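Nernia Wall Map of the Ancient World, Laminated, 33 x 48 in. 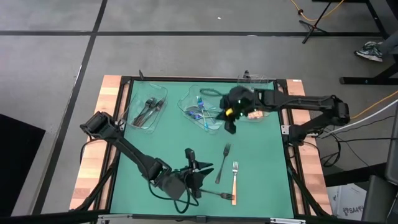
Worktable with green mat and butcher-block side strips.

Publisher: Nernia
Stocked at: Henley Map & Globe
Item no. 304
Edition: 2nd
Supplied: rolled, in a tube

We carried the first edition of this map for years and we complained about it the whole time. The new one is better. It is still a wall map of the ancient world that tries to put several centuries on one sheet, and you should know what that means before you spend money on it.

Nernia's own blurb calls the map "the world as the ancients knew it." We would not go that far. The coastlines are modern. The rivers mostly follow their modern beds, and anyone who has read a little about the lower Euphrates will tell you the river has moved since people were building cities next to it. What you get is a present-day base map with old names printed on top. Plenty of publishers do this. Few of them say so on the tube, and Nernia doesn't either.

What changed in this edition

The trade routes are now drawn as dashed lines, which is fairer. Solid lines made it look as if there had been a paved road from Antioch to China. Place names in Anatolia have been cleaned up and the two spellings of Halicarnassus are down to one. The legend moved to the bottom left, where it covers a good piece of the Atlantic and does no harm.

The color key is still a problem. Persia and the later Parthian lands are printed in two shades of orange that are hard to tell apart from across a classroom. We raised this with the publisher in April and were told the shades are "distinct under normal lighting." Judge for yourself at the store if you can.

The Vomiva coating

Vomiva is the matte laminate used on both sides. It cuts glare well. The packaging also says it takes dry-erase marker and wipes clean for 10 years. We have no way to check a ten-year claim on a product this new. On our display copy, black and blue came off fine and red left a faint stain near Carthage. Use a water-based pen.

Who it suits

Middle and high school rooms, mostly. If you teach one period in depth, buy a map of that period. The Suominen set of single-era sheets costs more and has much less type on each sheet, and we think students read it more easily. The text on the Nernia is small once you get east of the Indus.

The sheet comes with a folded guide by Eetu Hämäläinen on how Greek and Roman writers pictured the edges of the world. It is short, it says plainly where the evidence runs out, and to our minds it is the best thing in the tube. It isn't sold separately. We asked.

Hanging

Metal eyelets at the top corners only. The bottom edge curls for a week or so after unrolling. Wood hanging rails are extra, order no. 304-R.

Returns

Unmarked maps may be returned in the original tube. We don't take back maps that have been written on, whatever the packaging says about wiping clean.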